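Rakach Metal Bin, Large, Open Top
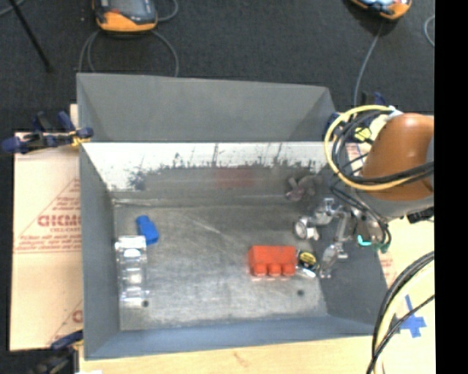 Gray metal bin with a few small bits in it, toy brick included.

I've sold these at our Pelalville shop for 9 years and I still love them! It's a big rectangular bin, open at the top, with a flange along the back and two small round holes in the floor near the front. The metal does pick up scratches and smudges with use – mine get a wipe in May and that's it. $47 each, or 3 for less if you ask. Pickup only, ask for Lamai Paisan.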